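3.2 Staplers and the refill task

The stapler was chosen as one of the shared desk items in the Edthorpe set. It is a thing most adults have handled, but refilling one calls for a small series of steps that many people do only a few times a year. We used a black desktop model with a glossy upper arm, placed on a bare stretch of light wooden tabletop.

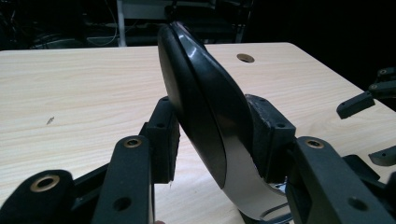
Figure 2. A glossy black, rounded item held at the table, with a pale curved band at its lower side.

Each sheet in the task booklet covered one item. For the stapler, the sheet asked for the top to be lifted, a strip of staples to be laid in the channel, and the top to be closed again. No drawing was given. We wanted to know where people look first when the only guide is the object itself, and in the pilot sessions at Totberg most of the pauses came at the channel.

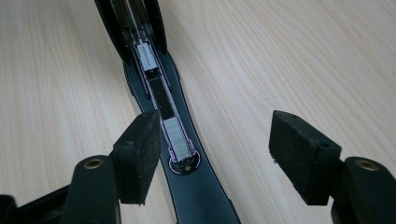

The channel is long and narrow, and a short strip takes up little of it. The position of the strip is therefore easy to judge once the stapler is open, but hard to guess when it is closed. Two raters scored each trial on a 12-point sheet. They gave separate marks for opening, loading and closing - a late change, made in August after the first scoring sheet proved too coarse. The raters agreed on 80 percent of the marks. Most of the disagreements had to do with closing, where a light press and a full press were hard to tell apart.

The table was kept clear of paper during these trials. Paper was brought in only for the stapling test described in Section 4, and the stapler was put back on the tabletop between trials without a marked spot. 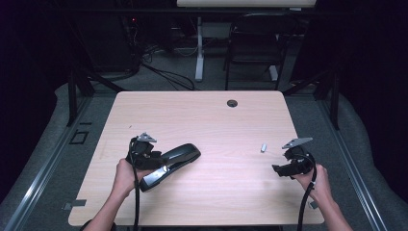 3.3 Scoring of partial trials

A trial was scored as partial if the strip was in the channel but the top had not been closed. Partial trials were kept in the analysis and given the marks earned up to that point.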